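**Amissah, August 2019**

**Drosance opens its second supper kitchen, and you're all invited**

Hello from the back office at Drosance, where I'm writing this with a phone under one ear and a tray of rolls cooling on the filing cabinet. My name is Imad Khoury, I started this little company, and I'm very happy to tell you that our second kitchen opens this month on Raltier Street in Amissah. I've been waiting to type that sentence since February!

If you've never heard of us, we run shared suppers. You book a seat, you come in, you sit at a long table with people you may or may not know, and we bring out food in big dishes that get passed along until they're empty. There's one menu a night. We don't do starters and we don't do tiny portions on slates. You get soup, a main dish, bread, something sweet and as much mint tea as you can drink.

The first kitchen, over on the Wunow side of the river, served 1,812 suppers last year. For a place with one oven and a front door that sticks, I'm pretty proud of that. The trouble was that we kept turning people away. A family would call wanting five seats together and I'd be on the phone offering them two on one night and three on another, which is no way to have a birthday. So we started looking for somewhere else, and we looked for a long time (I have now seen the inside of every former dry cleaner in Amissah, and I could write you a guide).

The Raltier Street building used to be a fabric shop. Older readers might remember buying curtain lining there. It has high windows on the street side, a good wide floor, and a yard out back where we've put in herbs and a fig tree that is currently sulking. We'll have 90 seats when every table is out, and we'll keep the number lower on weeknights so the room doesn't get too loud to talk in.

What's on the table? I get asked this more than anything else, so let me tell you about opening week. We'll start with lentil soup with lemon, the one I grew up eating, and I won't be taking questions about whether it needs cumin. It does. After that there's slow chicken with rice and toasted nuts, or stuffed zucchini for anyone who doesn't eat meat, and a big chopped salad that changes with whatever the growers bring in. Dessert is rice pudding with orange blossom water. The week after, we switch over to fish, and then I'd like to do a run of noodle nights if I can talk the kitchen into it.

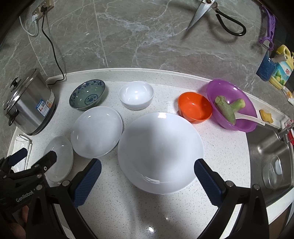
The menu goes up a week ahead, on the board by the door and on our website, so you can plan around anything you don't like. If you have an allergy, please tell us when you book and then tell us again when you arrive. We keep nuts and sesame on their own station and we're careful about it, but I'd much rather hear it from you one time too many. Gluten-free bread can be ordered up to the day before. We bake it in the morning, ahead of everything else, and it's pretty good bread – I eat it myself when there's a heel left over.

Supper costs the same at both kitchens, and kids under six eat free. Every night we hold back a few seats at a pay-what-you-can price. You don't have to fill out a form or explain yourself to get one. Just choose that option when you book, or say so at the door, and you'll sit down with everybody else and eat the same food. We've done this since we opened on the Wunow side and it's staying for as long as I have anything to say about it.

We're also starting something new on Raltier Street that I'm a bit giddy about, and that's the afternoon cooking table. Two afternoons a month, before supper service, a small group can come in and learn one dish from start to finish. The first one is flatbread. You'll mix it, rest it, roll it, burn the first one like everybody does, and take the rest home in a clean dish towel. (Bring your own towel, please. We lose so many.) Places are limited by the size of the work table, so do book early if you want in. Teenagers are welcome with an adult, and you don't need to know how to cook anything at all.

Now for the practical bits. Doors open at six and supper goes out at half past. If you're late, come in anyway and we'll find you a bowl. There's a ramp at the yard entrance and the restroom on the ground floor is fully accessible. Street parking is easy after five, and the bus stops right across the road. We don't serve alcohol, but you're welcome to bring a bottle of wine for your end of the table, and if you share it you will make friends very quickly.

We're hiring, too! We need more than 2 dishwashers, an early baker, and people for the floor who can carry a hot tureen and remember a name. Hours are evenings mostly, with a proper meal before each shift, and we pay for training. Experience is nice to have. Turning up on time matters more to me, and so does being kind to the person who has just dropped a ladle down their shirt. Stop by Raltier Street any afternoon and ask for me, or leave your number at the Wunow kitchen.

I want to say thank you to everyone who put up with my phone calls this year: the growers who agreed to a second delivery stop, the neighbors who let us run an extension cord over their wall for most of a month, and all the regulars who kept asking when the new place would be ready. My answer was "soon" for so long that one table started toasting to it. Come and toast in the new room instead. I'll be the one by the soup.

**Booking:** seats for both kitchens can be reserved through the Drosance website or in person at either door. Groups of eight or more, please call first so we can put tables together.

**For press:** reporters and food writers are welcome at any supper in opening week. Contact Imad Khoury at the Drosance office and I'll save you a seat. Interviews are best done before four in the afternoon, when I can still hear myself think, and photos of the dining room are fine as long as you ask the people at your table first.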